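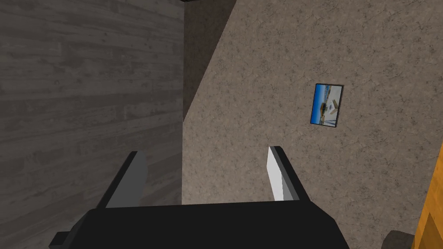
Zhuravel packing hall, Line 2: handling arm safety checklist
Periodic inspection, completed 23 May 2022
Inspector: Sigita Lukoševičius
Present for the hall: Roksolana Horobets (shift lead), Pylyp Hrynyshyn (maintenance)
Copy to: Renata Espinoza

Marks used: OK, OK with comment, Action, Not checked.

Section A. Before power is switched on

A1. Isolator locks off and the key can be removed. OK
A2. Cables and air lines free of cuts, kinks and rubbing. OK with comment
Light rubbing on the air line sleeve near the second joint. Pylyp has turned the sleeve. Look again at the next inspection.
A3. Base bolts marked and marks in line. OK
A4. Gripper fingers tight, no cracks, both sides close evenly. OK
A5. Finger pads worn less than the limit on the maintenance card. Action
The card in the folder is for the old pads. The new ones are softer and no limit has been written down for them. Pylyp to get the figure from Sonditz and put a new card in. Until then the pads are looked at every Monday and changed if the backing shows.
A6. Tools, cartons and strapping cleared from inside the cell. OK

Section B. Guards and stops

B1. Gate switch stops the arm when the gate is opened. OK
Tested three times at slow speed and once at working speed.
B2. Emergency stops work from the gate, the infeed and the wrapping table. OK with comment
All three work. The one at the wrapping table is behind the label printer and a short person has to lean over to reach it. Solomiia Kravets raised this in October and it was noted then as well. The printer can go on the other side of the table, where there is already a socket.
B3. Arm does not restart by itself after a stop is released. OK
B4. Reset button cannot be reached from inside the cell. OK
B5. Gap under the fence no larger than on the drawing. Not checked
No drawing at the line. Renata has it and will send a copy.
B6. Warning lamp seen from both walkways. Action
From the loading side the lamp is hidden once a full pallet is standing at the outfeed. It was fitted before the arm started stacking to 900 mm. Raise the lamp or add a second one. Roksolana prefers a second one, as the first is in the right place for the people on the infeed.

Section C. Running

C1. Slow speed is really slow when teach mode is selected. OK
C2. Hold-to-run button stops the arm when let go and when squeezed hard. OK
C3. Gripper keeps hold of a carton when the air is cut. OK with comment
It holds. The drop test was done with a standard carton only. The tall cartons for Sirer are heavier at one end and should be tested too. Add to the list for next time.
C4. Noise at the nearest work position. OK
Reading 70 dB(A), with the strapping machine running. Most of it is the strapping machine.
C5. Arm keeps to its path with no knocks or hunting. OK
C6. Counter reading taken. OK
1,313 operating hours.

Section D. The people at the line

This section was added after the arm took over stacking. The old checklist only asked about lifting.

D1. Everyone on the shift has had the cell training and signed for it. Action
Two people moved over from Line 4 have not had it. They have been working at the wrapping table, outside the fence, but they have been asked to clear jams when the line was short. They are not to open the gate until they are trained. Roksolana has told both shifts and put a note on the gate.

D2. Jams are cleared by the written method. OK with comment
The method says stop, open, lock off, clear. I watched two jams. At the first the lock was used. At the second the gate was opened and the carton pulled out without it. When I asked, the reply was that the lock is kept in the office and it takes longer to fetch than the jam takes to clear. Hang a lock for each person on the board next to the gate.

D3. Manual lifting. OK with comment
Lifting to the pallet has gone almost completely and the sick notes for backs have gone down with it, according to Roksolana. What is left is the feeding of flat cartons, and this is now done by one person for the whole shift where it used to be shared. Solomiia says her wrists are sore by the end of the week. Change places every two hours. The rota for this was written when the arm came in but has not been followed since the winter.

D4. Pace. Action
The arm sets the speed for the wrapping table. If the person there falls behind, the only way to slow the line is to press the stop, and people do not like doing that because it shows up in the stoppage log under their station. Pylyp can fit a pause button that holds the arm at the end of its cycle. The log should record it as a pause with no station name. Renata to decide.

D5. Someone on each shift can restart the cell after a fault. OK with comment
Days, yes. On nights there is one person only, and when he is off they ring Pylyp at home. Train a second.

D6. Staff know whom to tell about a near miss. OK
Five people asked, all gave Roksolana's name. There is a book and it is used.

Section E. Paperwork

E1. Risk assessment covers the cell as it is now. Action
It still describes manual stacking on page 3. Rewrite together with D3 and D4, and have someone from the wrapping table in the room.
E2. Last inspection's actions closed. OK with comment
All closed except the label printer, see B2.
E3. Maintenance log filled in. OK

Result: the cell may run. The actions under A5, B6 and E1 are due before the next inspection. D1 applies from today – no exceptions for short shifts. D4 needs an answer from Renata first and stays open until there is one.

Comment from shift lead (R. Horobets): Printer moved this afternoon. Locks ordered, enough for both shifts. I would like the rota checked by somebody other than me, as I am the one who let it slip.

Comment from maintenance (P. Hrynyshyn): Pause button is half a day's work with the line down. Best done at the same time as the lamp.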